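April 27, 2024

Memorial piece for Mrs. Guerra, day 3 on it. Draft is at 2000 characters, Zilville paper takes 600 words for the long form so we're fine there, the short notice is the problem. Demetrio Collado wants the short one first. Told him Monday.

Family notes came in two batches and they don't agree. Daughter has her moving to Zekcombe the year she married, the nephew has it two years later, after the mill job. Going with the daughter for now, flagged in margin. Do NOT print either date till the parish book is checked. Entry should be on page 136, that's where the brother's was.

Read the opening out loud. Too churchy. She ran a bakery counter and swore at the radio, the granddaughter said so twice on the phone and laughed, then cried a bit. Want the radio in. Took out "beloved" in four places, left one. Cut the list of hospitals completley – family can put it back if they want it.
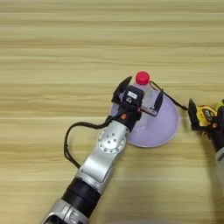

Second paragraph is still the weak one. Jumps from the wedding straight to the widow years, nothing in between, and that's thirty years of a life. Called the nephew again, no answer. Left message. Ask about the Skisau house, who lived there with her, was it the sister or the sister in law. Letters say "Skisau" on the envelopes but the street is different on two of them. House number 1039 on the older ones.

Pull quote: tried the line about the bread tins, tried the one from the March letter. March letter better. It's in her own spelling, leave it alone, no correcting.

Survivors list – order by age or by household? Last time we did household and got a complaint. Age then. Check the step-grandchildren are in, they were left off batch one and it looked deliberate.

Closing line not written. Had one about the garden, scrapped it, sounded like a card. Might just end on the service time and where to send flowers.

To do
daughter to confirm maiden name spelling, one R or two
parish book
nephew re Skisau
short notice to Demetrio, Monday before noon
send letters back, registerd mail, she asked for the originals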